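Good practice for simulated robot trials: progress report to the Trurkmont Fund
January 2026
Prepared by Tamsin Ruawai, Veltlow

1. Where we are

The grant pays for a written set of rules for running and recording robot arm trials in simulation, and for testing those rules on our own work first. The second draft went to our partners at Panagiotou before the winter break. Sections on naming, resets and camera views are settled. The section on stopping a run early is still open.

Ivone Bastos and Ánh Cao have been applying the draft to the tabletop cube task. The arm, mat and three small cubes are kept as plain as we can manage, so that arguments are about the rules and not the task.
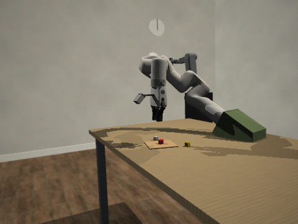
Figure 1. Side view of the simulated cell, gripper open above the table.

2. What the rules now say

Every run must be recorded from at least two views, one of the whole arm and one from the hand. A run with either view missing is kept but marked incomplete, and is left out of any success rate.

Start positions are written to the log before the arm moves. The first draft allowed them to be added afterwards, and Despina Katsaros found entries in June that did not match the recordings. Those runs have been withdrawn.

Lighting is now treated as a setting like any other. Shadows from the arm can fall across the work area, and the hand view is affected more than the side view. The draft asks for the light position to be logged and for any change to be given a new scene number -- reusing the old number is not allowed. 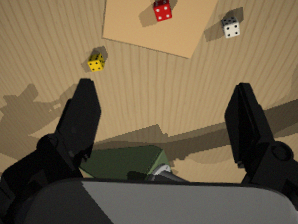
Figure 2. Hand view of the dice, with shadows across the tabletop.

Objects are named by colour in the log, never by "left" or "right". The two views do not share a left and right, and reviewers were getting this wrong.

3. Trial of the draft

We have logged 1339 runs under the second draft. Chiến Huỳnh drew 200 of them for checking by a second reader. Most of the disagreements concerned what counts as a finished grasp, and the wording there has been tightened. A further 300 will be checked once the stopping rule is agreed.

Vurell, our log viewer, now refuses a run with an empty start position. It does not yet check scene numbers, so these are still checked by hand.

4. Problems

The stopping rule is late. Panagiotou want a fixed time limit, and we would prefer a limit on the force at the fingers. Both are being tried on the same runs.

5. Next period

Agree the stopping rule, finish the second check and issue draft 3 for outside comment. Spending is in line with the plan and we are not asking for any change to the budget.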